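### 4.2 What the wrist camera taught us (the hard way)

So by Wednesday of our second week, the club had a simulated kitchen counter, a simulated Franka arm and a policy that we all thought was going to be great. We'd trained it on 2000 scripted demos that we generated ourselves on the lab machines overnight, and the training loss looked lovely. Then we ran it, and the arm drove its fingers straight into the countertop! I still have the log from that run and I'm weirdly fond of it.

We spent most of that afternoon blaming the gripper controller. It was a fair guess (we'd written it in one sitting, with pizza), but when we replayed the scripted demos through the same controller they went fine. The trouble was in what the policy was looking at. Our first version only used the wrist view, and when the hand gets close to things that view fills up fast. The black fingers take most of the bottom of the image, the target sits right between them, and whatever else is nearby gets squashed up toward the top edge. Figure 3 has both of our views, (a) from the wrist and (b) from the side. 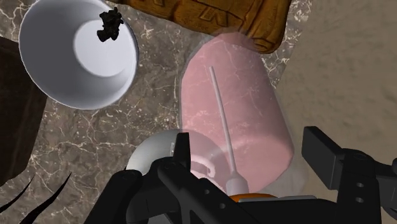 We tried the cheap fix first. We call it Gredau in our code, after a typo that stuck, and all it does is cover random patches of the wrist image during training so the network can't lean too hard on any one spot. It helped with clutter, and I was really happy with it for a day or so. It didn't help at all with height. The policy would line up nicely over the target and then have no idea how far down to go, so it either closed on air or kept pushing. You could watch it hesitate, then commit to the wrong thing with total confidence.

What we should have done from the start (our mentor had hinted at this in July, and we'd nodded and moved on) was add a second view from off to the side, where the height of the fingers over the counter is plain to see. Lillus, the little rendering wrapper we wrote for the fall competition, already supported extra cameras, so turning one on was a one-line change. Getting the two streams to line up in time was not a one-line change! The side view came out one step behind the wrist view, and we trained a whole policy on mismatched pairs before anyone spotted it. That policy was bad in a new and interesting way: it released things a beat late, every time.

Once the timing was fixed we made a fresh set of demos, again 2000 of them, so that the comparison with the old policy would be fair. Same object models, same starting poses, same random seeds. The only thing we let ourselves change was the input. I'd strongly suggest this to any other student team, even though it's boring and you'll want to fix six other things while you're in there. We wrote those down on the whiteboard and left them alone until the run was done.

**Figure 3.** The two camera views used in our simulated counter task. (a) Wrist view, with the open fingers on either side of the pink target. (b) Side view, with the arm's fingers on the upright pink bottle and the bowl and the loaf-shaped object farther along.

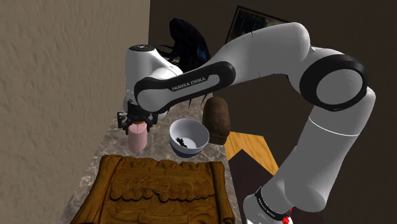
One reader of our draft, Đàm, objected that a side camera is sort of cheating, seeing as plenty of real counters have no good place to mount one, and asked whether we'd tried giving the network the joint angles before reaching for more pixels. We hadn't, and it's a good point. We went back and added the joint angles to the wrist-only policy, and it stopped hitting the counter on the easy starts. On the harder ones, where the target starts out of sight of the wrist camera, it still wandered. So we kept the side view, but the joint angles stayed in too, and every result in Section 5 uses them unless the table says otherwise.

A couple of practical notes for anyone who wants to repeat this. We used a batch size of 8, mostly to fit on the club's older graphics card, and we trained each policy with 2 seeds. I know that's thin. We'd have liked more, but the Dututdale regional entry had a deadline and the card was shared with the class next door. If you have more compute than we did, please run more seeds before you trust the smaller gaps in the table. The wrist-only versus two-view gap I feel pretty good about. The effect of the patch trick on top of two views I don't, and we come back to that in Section 5.3.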